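Cómo redactar y publicar una reseña de literatura infantil

Guía de procedimiento para colaboradores del boletín de lectura de la Biblioteca Juvach

Última revisión: 25 de enero de 2024
Responsable del documento: Natalia Mendoza, Sección Infantil y Juvenil

1. Objeto de la guía

La presente guía establece el procedimiento que deben seguir quienes colaboran en el boletín de lectura de la Biblioteca Juvach para preparar, redactar y entregar reseñas de libros dirigidos a lectores de hasta doce años. Sustituye a las indicaciones anteriores, que se distribuían en hojas sueltas junto con los ejemplares prestados.

Se aplica a los álbumes ilustrados, los primeros lectores, la narrativa breve, la poesía y los libros informativos. Las novelas juveniles y el cómic se rigen por un documento propio, disponible en el mostrador de la sección.

2. Antes de solicitar un libro

El colaborador consultará el listado de novedades que la sección actualiza al comienzo de cada trimestre. Cada título figura con su código de préstamo, la franja de edad propuesta por la editorial y el estado de la reseña: libre, asignada o publicada. Solo pueden solicitarse los títulos libres.

La solicitud se envía por correo a la sección e incluirá el código de préstamo, el nombre con el que se firmará el texto y, en su caso, cualquier relación profesional o personal con el autor, el ilustrador, el traductor o la editorial. La existencia de esa relación no impide colaborar en el boletín, pero sí reseñar el título afectado.

Cada colaborador puede tener asignados un máximo de dos títulos a la vez. El ejemplar deberá devolverse al entregar la reseña.

3. Lectura del ejemplar

Se recomienda leer el libro completo dos veces. La primera lectura se hará sin tomar notas. En la segunda se anotarán, con indicación de página, los pasajes que se prevea citar, los cambios de ritmo, las palabras que puedan exigir ayuda de un adulto y la relación entre texto e ilustración.

En los álbumes ilustrados es obligatorio leer al menos una vez en voz alta. Muchos textos que resultan planos en silencio están escritos para ser oídos, y el caso contrario también se da. Conviene anotar la duración aproximada de esa lectura, dato que las familias y los docentes solicitan con frecuencia.

Cuando sea posible, se compartirá el libro con un lector de la edad a la que se dirige. Sus comentarios pueden recogerse en la reseña sin mencionar nombre, apellidos ni centro escolar. No se le harán preguntas de comprobación durante la lectura; bastará con escuchar lo que diga por iniciativa propia y apuntarlo después.

4. Ficha bibliográfica

Toda reseña va encabezada por una ficha con los siguientes datos, en este orden:

Título y subtítulo
Autor del texto
Autor de las ilustraciones
Traductor, si lo hubiera
Editorial, lugar y año
Número de páginas y encuadernación
Edad orientativa

Los datos se toman de la página de créditos, nunca de la cubierta ni de las páginas de venta. Si la cubierta y los créditos no coinciden, prevalecen estos últimos y se advierte a la sección en el correo de entrega.

El nombre del traductor no puede omitirse. Tampoco el del ilustrador, aunque las imágenes sean escasas. En las adaptaciones se hará constar quién firma la obra original y quién la versión reseñada.

5. Estructura del texto

La extensión máxima es de 4000 caracteres con espacios, sin contar la ficha. Los textos que la superen se devolverán para su recorte.

El primer párrafo presentará el libro y su asunto. No se admiten arranques dedicados a la trayectoria del autor ni a la historia del género. El lector del boletín desea saber, antes que nada, de qué trata la obra y a quién puede interesar.

A continuación se expondrá el argumento sin revelar el desenlace. En los libros basados en hechos reales, que el público adulto suele conocer de antemano, se mantendrá la misma reserva: el niño que abre el libro no tiene por qué conocerlos. Deberá precisarse, además, si la obra relata los hechos, los simplifica o añade episodios imaginados, y si incorpora una nota final, un mapa o una cronología que permita distinguirlos.

La parte central se reservará a la valoración. Todo juicio irá acompañado de un pasaje, una página o una decisión concreta del libro. Expresiones como «precioso», «entrañable» o «imprescindible» no se aceptarán si no van seguidas de la razón que las sostiene.

Por último, se indicará la edad recomendada por el colaborador, que puede diferir de la editorial. Un libro anunciado a partir de 8 años puede funcionar antes si lo lee un adulto, y así debe explicarse.

6. Comentario de las ilustraciones

La ilustración forma parte de la obra y se comentará aun cuando el colaborador no posea formación artística. Se atenderá a la técnica, si los créditos la indican, al uso del color, a la composición de las dobles páginas y a la información que las imágenes aportan por su cuenta. En caso de duda sobre la técnica se empleará un término general.

7. Citas y derechos

Las citas textuales se escribirán entre comillas angulares, con el número de página entre paréntesis. No se reproducirá en ningún caso el texto completo de un poema o de un álbum, por breve que sea.

Las cubiertas las solicita la sección directamente a la editorial. El colaborador no remitirá fotografías de páginas interiores ni imágenes descargadas de otras páginas.

8. Entrega y revisión

El texto se enviará en un archivo sin formato, denominado con el código de préstamo y el apellido del colaborador. La sección acusará recibo y, en caso necesario, propondrá cambios. El colaborador podrá aceptarlos, discutirlos o retirar la reseña. Ningún texto se publica con modificaciones de contenido que su autor no haya visto.

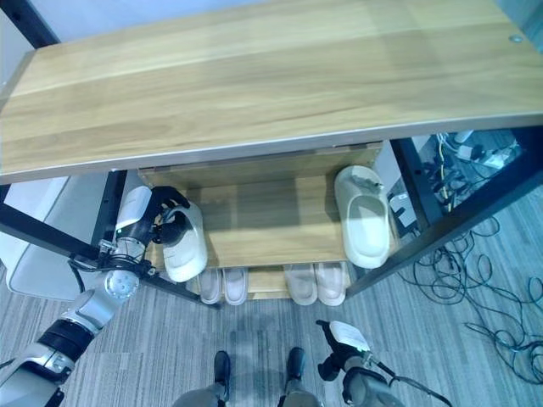 La corrección ortotipográfica corre a cargo de la sección y no se consulta, salvo que afecte al sentido. Los títulos de libros irán en cursiva en la versión publicada; en el archivo de entrega basta con señalarlos entre guiones bajos.

Las reseñas recibidas después del cierre pasarán al número siguiente. El cierre del número de otoño se fija en octubre y se comunica por correo a todos los colaboradores con títulos asignados.

9. Reseñas desfavorables

El boletín publica reseñas desfavorables. Se redactarán con el mismo respeto y la misma exigencia de prueba que las demás, referidas siempre a la obra y no a la persona que la firma. Si el colaborador considera que un libro no merece espacio en el boletín, podrá devolverlo con un breve informe interno y solicitar otro.

10. Errores frecuentes

Resumir el libro completo y dedicar a la valoración una sola frase final.

Copiar o parafrasear el texto de la contracubierta.

Dirigirse al niño con diminutivos. El boletín lo leen principalmente familias, docentes y personal bibliotecario.

Reducir el libro a la enseñanza que transmite. Puede mencionarse el tema, pero la reseña ha de ocuparse también de cómo está escrito.

Comparar la obra con otras que el lector no tiene por qué conocer, sin explicar en qué se parecen.

11. Colecciones con criterio propio

Los títulos de las colecciones Curneo y Brisstead se reseñan por series y no por volúmenes sueltos, de modo que el colaborador recibirá en préstamo los dos primeros de cada una. Para el fondo Laaksonen, formado por traducciones de álbumes nórdicos, se añadirá a la ficha el título en la lengua original.

Las consultas sobre la aplicación de esta guía se dirigirán a Natalia Mendoza en el mostrador de la Sección Infantil y Juvenil o mediante el correo de la sección, con indicación del código de préstamo en el asunto.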